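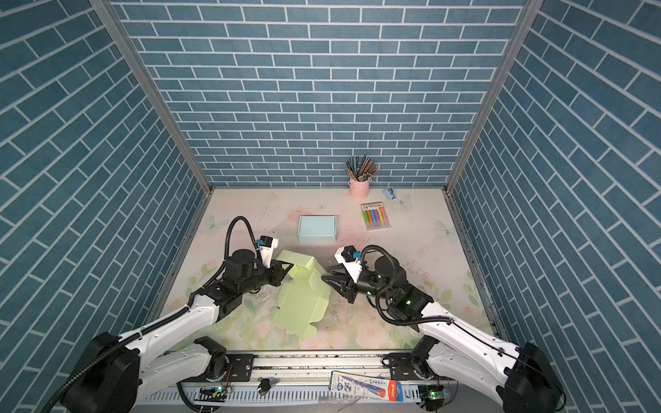

*Blue brick paper, running bond, with aluminum posts in the corners*

## Pattern drift on brick wallpaper over a long wall

**plumbline_49**

Looking for a second opinion on layout. Room is a rental unit in the Trummont building, four walls, printed brick pattern in running bond, same family as the one in the picture. Paper is the Sosum nonwoven, paste-the-wall type. First wall went up fine. On the second wall the mortar lines are 6 mm low by the time I reach the far corner. Every seam matches its neighbor. Nothing looks wrong up close, but from the doorway the course lines visibly run downhill against the ceiling.

Wall length is 3,744 mm. Started from the left corner, first strip set to a plumb line. Ceiling checked with a laser and it is level within 2 mm.

**S. Chou**

If each seam matches and the total is off, you have cumulative error. You are matching strip to strip by eye and each strip drops a fraction of a millimeter. With a floral you would never see it. With horizontal mortar lines you see all of it.

Project a level laser line across the whole wall and set one mortar line on every strip to that, not to the strip before it.

**tturkmen**

Disagree in part. Check the paper before blaming the hanging. Lay two cut strips face up on a flat floor, edges together, and put a long straightedge across both. If the print is skewed to the trim edge, a plumb strip gives you sloping courses and no laser will fix that. I had a batch with exactly this fault in April. The supplier replaced it.

**S. Chou**

Skewed print would show as a step at each seam if he held the strips to a level line. He says the seams match.

**tturkmen**

He didn't hold them to a level line. He matched each one to its neighbor. With skewed print and matched seams, every strip sits lower than the last, and that is his symptom.

**plumbline_49**

Did the floor test with two offcuts. Straightedge across the mortar line: no deviation I can measure at the outer edges. Same batch number on all rolls.

**S. Chou**

Then it's the hanging. Strip it back while the paste is still open, if it is.

**gable_end**

Paste choice matters here too. I use Ozoliņš ready-mixed on brick patterns, slower grab, so you can slide a strip for longer. The powder stuff from Plostum grabs early on a dry primer and you end up pulling the top down to close the seam. Pulling on one edge is enough to drop it.

**plumbline_49**

It is Plostum, over a primer coat that went on the night before. I did slide two of the strips quite hard near the top.

**tturkmen**

Fine, I'll give up the skew theory for this batch. I would still do the floor test on every job with horizontal lines. Takes a minute.

One more point on corners. Don't wrap a full strip around an inside corner with this pattern. Cut it so a narrow return goes round, drop a new plumb line on the next wall, and match the courses at the corner to the laser. A trim post or bead hides the overlap if you have one -- otherwise double cut it with a fresh blade.

**gable_end**

Double cutting on fresh plaster will score the surface. Put a strip of scrap liner behind it.

**plumbline_49**

Wall came off clean, except one torn strip. Have a spare roll. Rehanging at 7 p.m. with the laser left on for the full run, and a switch to the slower paste.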